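January, late, kettle on for the third time

Spent the whole day on section 8 of the handling rules, the one about doors. When I took this on I was told the document was "basically finished." It has 184 clauses. A good many of them contradict a clause I like better.

Started with the definitions, which was a mistake. Flovel wants "grasp" to mean the moment the fingers touch anything. Mirnum wants it to mean the moment the fingers could lift the thing if asked. The Meltumport draft, which we inherited and are apparently not allowed to throw out, uses "grasp", "grip", "hold" and, in one glorious paragraph, "clutch". I've put all four in a table. I coloured the table. It did not help, but it was a pleasant half hour.

By lunch I had got as far as the approach clause. The old wording said the gripper should approach a handle "with due care", which is the kind of thing you write when you want to go home. Due care according to whom? My mother's idea of due care around a fridge is not closing it with her hip while carrying a trifle. I rewrote it: fingers fully open before the final approach, nothing already in them, speed capped for the last 40 millimetres, and a stop if the wrist feels more push than it was told to expect. Then I added "and the stop shall be logged", and then a line on who reads the log, and then I deleted that line, as I know perfectly well who reads the log and she is currently writing this diary.

The Domański checklist is better than ours and I resent it. It's two pages. It asks plain questions, such as whether the camera can still see the thing being reached for, and whether a handle that is the same colour as its door has been tried as well as one that isn't. We have a whole annex on contrast that says less. I've stolen the handle question and rephrased it so it sounds like us, meaning I made it longer.

Afternoon was simulation rules. These are the ones people skip, on the theory that you can't dent a fridge that doesn't exist. True enough. What you can do is run 100 trials with the same kitchen, the same light and the same obliging door, call it a pass, and then bring your beautiful numbers to a real kitchen where somebody has stuck a menu over half the handle. So clause 8.12 now says the clutter stays in. Magnets, plants, whatever is on the bench. I had a long note from Flovel asking whether fridge magnets are "task-relevant objects". I wrote back that they are if you knock one off. No reply yet, and I'm counting that as agreement until someone tells me I can't.

Also new: tilted views are to be kept in the record and not quietly straightened for the report. Mirnum objects that readers find them confusing. Readers are meant to be reviewing them, not hanging them in the hallway. I changed that sentence before sending it. The version I sent said "we note the concern."

Still unresolved is the French door business. Two doors, two handles, both ending at the same seam in the middle, and our rules refer throughout to "the handle". Which one? I suggested the plan should name the door before the arm moves. Seems modest. It'll take a month.

Dinner was toast. Opened my own fridge to get the butter and caught myself checking that my hand was empty and fully open before the final approach. Compliant with 8.4, I'm pleased to report. I did not log it.

Tomorrow the annex on lighting, then the bit about emergency stops, where the Meltumport people have used "should" eleven times and "must" never. I'm going to go through with a red pen and be insufferable.

Stuck the pages for the approach clause in here so I stop losing them.
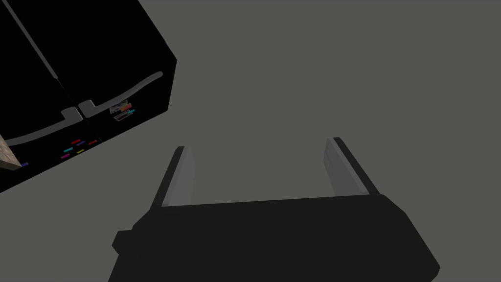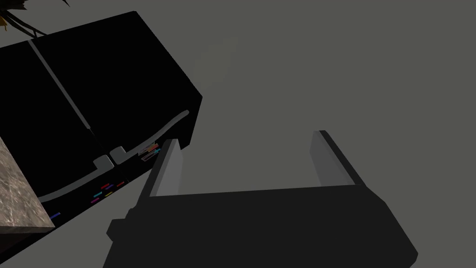

Both from the simulated kitchen: black fridge, fingers open, nothing held.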